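## 8. Sorting and Storing Loose Fixings

This section applies to the Distwood fixings set, including the carrying case and the compartment tray. Keep it with the parts list supplied by Todness.

1. Clear a flat, level surface and wipe it with a dry cloth.
2. Set the case to one side, with its latch within reach.
3. Take out one size of nut at a time. Lay the nuts flat, holes facing upward, and group them closely.

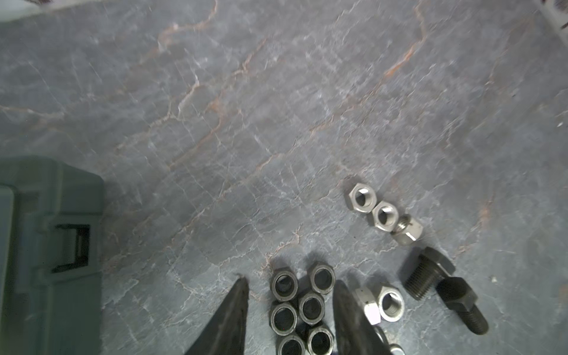

*Dark hex nuts grouped on the work surface, with the case at the left.*

4. Compare each nut with the parts list. Set aside any with damaged threads.
5. Place the checked nuts in the compartment tray, using a separate compartment for each size.

**Caution:** Small parts present a choking hazard. Keep them away from children and animals.

**Note:** No compartment should hold more than 200 g. The complete tray, reference 2755, must not be loaded beyond 70 per cent of its depth.

### Positioning the tray

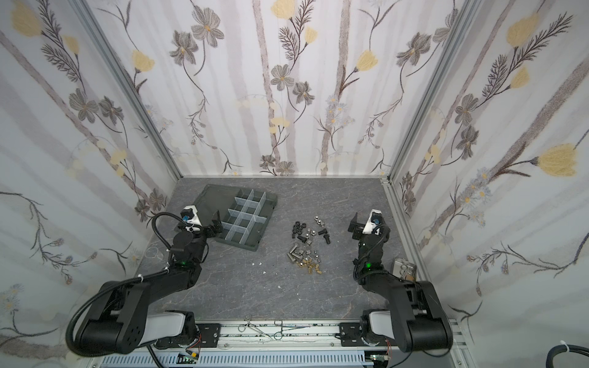
Compartments should be labelled before the tray is filled, using the sheet at the back of this guide. The tray need not be squared to the wall; it may rest on the floor of the work area at an angle, with its far edge tilted towards the back wall, provided that it lies flat. Remove string and other loose items from the floor before moving a full tray.

Requests for replacement labels should be addressed to Luana Camargo, Parts Office, Todness.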